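Hultine H2 Hand-Held Gripper: Gallery and Bench Notes

2024-12-25

The H2 is the second hand-held gripper in the Hultine range. It is sold as a kit for recording manual tasks that will later be run on an arm. The operator holds the body, closes the fingers by hand, and the wrist camera records the view between them. We have had one unit on loan for this review and have logged 246 recordings with it so far.

The kit contains the gripper body, one pair of fingers, a charging lead, a calibration card and a license for Lenz, the maker's recording software. Spare finger pads are sold separately. Weight on our scale was 1,151 grams with the camera fitted. After a long session that figure matters more than anything else on the spec sheet.

Captions below cover setup and handling. Results from the arm side will go on a separate page when the January firmware is out.

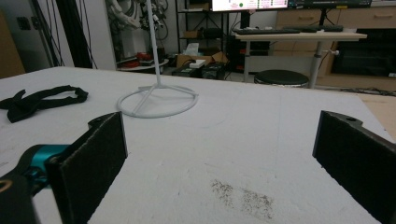
Hultine Gallery Desk

View from the gripper, fingers open over the white table. The inner faces of both black finger plates carry pads. A black fabric strap lies to the left, and a white stand with a ring base is farther back.

Straps are a useful test for a gripper of this type. The material folds over itself, there is no fixed grasp point, and the pads have to close on a thin edge lying against the table. With the default pad we got the best results by approaching at a low angle and closing slowly. Coming straight down tended to push the webbing away.

Finger travel. The linkage is smooth over most of its range, with a slight increase in resistance near full close. There is no detent at the open position. Operators with small hands reported that the trigger reach is long and cannot be adjusted.

Camera. Focus is fixed. Both fingertips stay in view through the whole stroke, so contact can be checked in playback. The lens has no cover, and we would like to see one included.

Tracking. Position is estimated from the video. Plain white surfaces give the tracker little to work with, and Lenz flagged 185 short dropouts during our sessions, most of them when the camera was close to the table. Raising the start position reduced the rate. The manual recommends keeping some fixed detail in the background.

Software. Lenz exports in its own format and in the open Zila format. Export of a full session took longer than recording it on our older desktop. Batch export works but does not resume after an interruption.

Wear. Hultine rates the pads for around 3,000 closures. Ours are still in use and have not been replaced.

Availability. The H2 ships from Hanard, with the calibration card already matched to the unit. Finger plates from the first model do not fit.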